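4.2 Budget planning for the suturing cell

The purchase of the equipment was planned in two steps. In the first step we listed everything that the training laboratory in Rivadeneira needed before any trial could start. In the second step we asked which of these items would be used up during the work and must be bought again. Earlier plans in our group treated the second list as a small remainder. After the first season of trials we do not share this view anymore.

The fixed part of the budget contains the arm, the controller, the gripper with its spare fingers, the wrist camera, and the lamp. Two suppliers made an offer. Dillitz offered a complete cell with a service contract of 3 years, and Tultik offered the same functions as separate parts, with a lower price but without installation. We selected the offer of Dillitz, and the order was signed on 30 January 2018. The reason was mainly the service contract. Our laboratory has one technician, and a repair that takes him away from the trials must also be counted as a cost, even if it does not appear on any invoice.

The part that is used up contains suture thread, needles, practice pads, drapes, and cleaning material. For the first season we had reserved 671 dollars for it. The real spending was 3202 dollars. Most of the difference comes from thread and pads. A trial that is stopped early uses almost the same material as a trial that is finished, and in our first calculation only finished trials were included. For the second season we therefore planned 3435 dollars, and this sum was accepted without changes.

The camera needs a separate remark. In the first plan it was placed under "accessories" and was chosen by price alone. For work with thin thread, the choice of camera and the choice of lamp cannot be made separately. A strong lamp near the work area can produce glare on a pale surface, and detail is then lost in the bright region (Figure 3). We recommend that a group which plans a similar purchase asks the supplier for a loan of both items together, and tests them on its own material before the order. In our case the lamp had been ordered before the camera was selected. A dimmer and a diffuser were added in November, and they were paid from the reserve.

Instruments were taken from the existing stock of the Drultimden teaching unit, so they do not appear in the purchase list. Min-kyu Ham kept the record of their use and cleaning. We advise to enter a yearly amount for their replacement, also when they come free of charge at the beginning, because the lending unit will at some time need them back or will ask for new ones.

Finally, the cost of floor space and electric power was carried by the department and is not part of our numbers. Groups that must pay for these items should add them to the fixed part.

Figure 3. Wrist camera view during suturing work, with the thread crossing a red smear on the pale surface and strong glare at lower left. 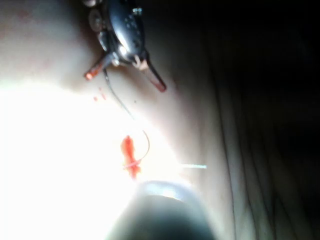

Should the consumables be paid from the same budget line as the robot cell?

It is better to keep them on a separate line that is renewed every season, so that a high use of thread and pads does not take money away from service and repair of the cell.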